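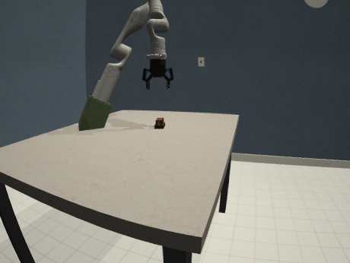
Games for a mixed-age birthday tea?

Posted by Skusari, 2006-05-29
Reading time: 2 min

Hello all, hoping someone can rescue me. It's my dad's big birthday and we've got family coming for tea in the garden. The youngest guest is four and the oldest is my great-aunt, who'll be ninety-one and is not going to be doing any sack races. Last time we had everyone over, in October, the kids vanished upstairs and the grown-ups sat in a row on the patio talking about roadworks. I'd love one or two games that both lots would join in with. There'll be 40 of us if they all turn up (gulp). I don't want to spend much and I'm useless at explaining rules. Any ideas?

Replies

Tamuno wrote:
We did a baby photo wall for my mum's do and it went down a storm. Ask each family to send you one photo beforehand, peg them on a washing line with a number on each, and hand out paper and pencils as people arrive. They wander about guessing while the kettle's on, so there are no rules to explain at all! The little ones couldn't do much of it but they loved being sent round to ask people for clues. Do make a list of who's who as the photos come in - I didn't, and we had two bald babies we never did sort out. The prize was a tin of shortbread.

Hadar wrote:
bingo

Zovon wrote:
Seconding bingo, but do it with things about your dad instead of numbers. I made cards with 9 squares each, things like his first car, the dog he had as a boy, the football team he pretends not to support. Somebody tells a short story about one of them and you cross it off if it's on your card. For the under-fives just draw little pictures in the squares. Your great-aunt can do some of the storytelling from her chair and I bet she knows things the rest of you don't.

Allow longer than you think, ours ran right through the cake. Oh, and buy more pencils than you need, they walk off. I got a box of 100 from the market and I've still got 8.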